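Search the forum Search

How do I get past the guard at Wesside gate without a fight?

I am playing Braderville for the first time, and I like it very much, but I am stuck since chapter 4. The guard always asks for my papers, and when I choose the joke he calls the others. I have 924 coins and the Serra key. I tried to bribe him, he only laughs. Is there a peaceful way, or must I fight?

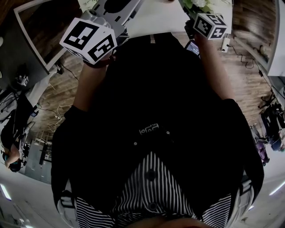 You don't need to fight, but you need the right clothes. The guard checks your outfit before he speaks. Go back to the Distico shop and buy the clerk set, it is in the second row. Many players take the red coat, and this is a mistake. What works is a plain combination, a black jacket over a black-and-white striped shirt, the same as in the photo. Then choose "I am late for the count" — not the joke. He will open the gate for you.

just fight him, he has like no health. 2 hits

The first answer is correct, but please save before. If you talked to him two times already, he remembers your face and the clothes will not help. In this case sleep one night at the inn and try again. I lost my February save in this way.

Related questions
Where is the second Serra key?
Can I sell the clerk set after chapter 4?
Distico shop is always closed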